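Prikden desk tray, three months of use

I bought the Prikden tray in April to hold the art supplies that had spread over the whole work table. It is a shallow rectangular box in dark reddish-brown wood with a slight gloss. Jorkent sells it through their online store, and mine arrived with one corner nicked. I kept it.

Empty weight on my kitchen scale is 679 grams. The base is flat and does not rock. The sides lean out a little, so the usable floor is smaller than the listing suggests, and anything rigid should be measured against the base and not the rim. The finish wipes clean with a damp cloth. Dried acrylic came off with a fingernail and left no mark.

The working load is a blue book laid flat with the plastic paint palette over it. Pens, pencils, the highlighter and the thick color sticks come off the table last, sorted by type.

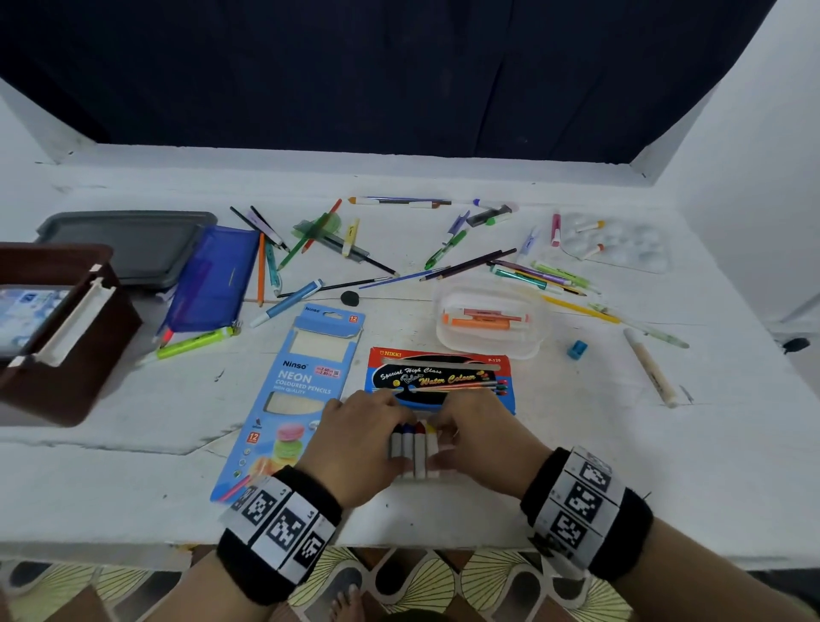
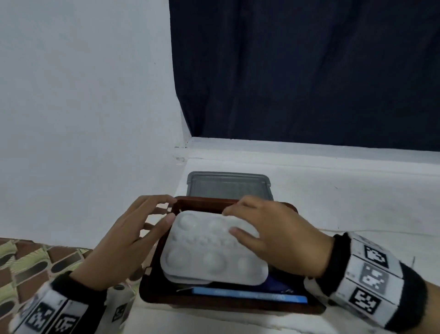

Depth is the main limit. Flat items sit well, but a tall pencil box has to lie on its side, and loose pencils roll under whatever is on top of them. There are no dividers. Skikano makes a set of 3 inserts that will fit with some sanding, although they raise the floor and use up depth that the tray does not have to spare.

I also tried the Stoica plastic tray, which is lighter and deeper. It flexes when lifted by one end with a full load — enough to tip a water cup — and the surface scratched within weeks. The Prikden does not flex at all.

Complaints: no handles, no lid, and the felt pads underneath are undersized. Two came off in the first month and I replaced them with thicker ones from the hardware store. The listing gives no information on the type of wood or the finish, and my email to Jorkent asking for both has not been answered.

Recommended for flat supplies on a fixed shelf. For anything that gets carried between rooms, buy something with a lid.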